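Review of the Skanport two-door cabinet
by Anel Masilela
March 24, 2018

I bought the Skanport from Ullitero because our hallway had become impossible. Shoes were under the bench, the post was lying on the shoes, and my husband kept the vacuum cleaner bags in the oven drawer. The price was 1659 rand with delivery to our street but not up the stairs. We live on the second floor, so please remember this if you order the same one.

English is not my first language and I am not a carpenter, so I will write only what I noticed while building it and using it.

The parts arrive in one flat box, and the box is heavy. Two people should carry it. I was alone, so I opened it at the bottom of the stairs and took the panels up one by one, which took me 14 trips together with the bags of screws. One corner of the back board was bent from the transport. I telephoned the shop and they sent another one after nine days. They were polite, but I had to explain the problem to three different persons.

The instruction book has only drawings. Most of them are clear. Step 6 is bad, because the left side and the right side look the same on the paper, and they are different: the holes for the hinges must be at the front. I put one side in the wrong way and had to take out all the wooden pins again. If you mark the sides with a pencil before you begin, you will save yourself an hour. The small key in the bag is soft metal and I changed it for my own.

Building took me one evening and a part of the next morning. The book promises 2 hours. Perhaps a person who has built one before can do it.
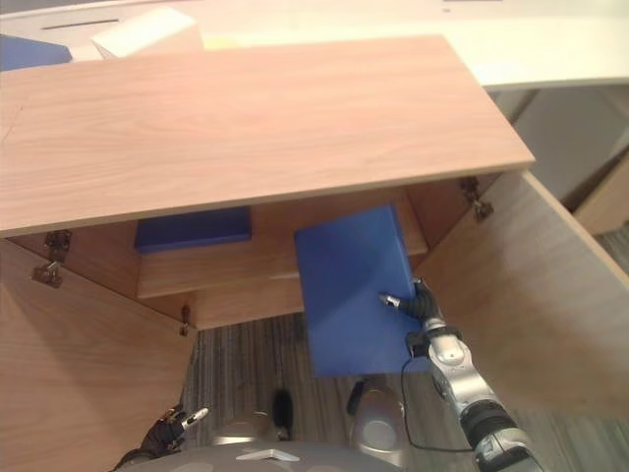
How much weight can the shelves hold?

The book says 15 kilograms for each shelf, spread evenly. I keep winter boots on the lower one and a full toolbox on the upper one, and after six months I measured with a ruler and found no bending. I would not put a sewing machine in the middle.

The hinges are the part I like least. Each has three screws for adjusting, and the book does not say which one moves the door in which direction. I found it by trying. First the doors touched each other at the top, then they had a gap at the bottom, and at last they became straight. In September the weather changed and I had to adjust one of them again. They are also not soft-closing, so with children you will hear them the whole day.

The surface is easy to clean with a damp cloth. My neighbour put a hot cup on hers and it left a pale ring that does not go away, so use something under your cups. The smell of a new product stayed for around a week, and after that I did not notice it any more. I left the doors open at night and this helped.

Before this one I looked also at the Kolto, which is sold in the Mokgethi shop near the taxi rank. The Kolto is cheaper and has a nicer handle, but it is too deep for a narrow hallway and you cannot move its shelf. If you have a big room, maybe it is the better choice for you. In our hallway we could not have opened the doors fully.

One more thing about the wall. The cabinet comes with a metal strap to fix it, but the screw for the wall is not in the box. You must buy one which is correct for your kind of wall. Please do it if you have small children, even when the cabinet seems steady. Mine moved a little when my daughter pulled on the door, and since I fixed the strap it stays in its place.

I give it four stars from five. I took off one star for step 6 and for the hinges. I would buy it again for this price, but I would ask my brother to come and help with the box.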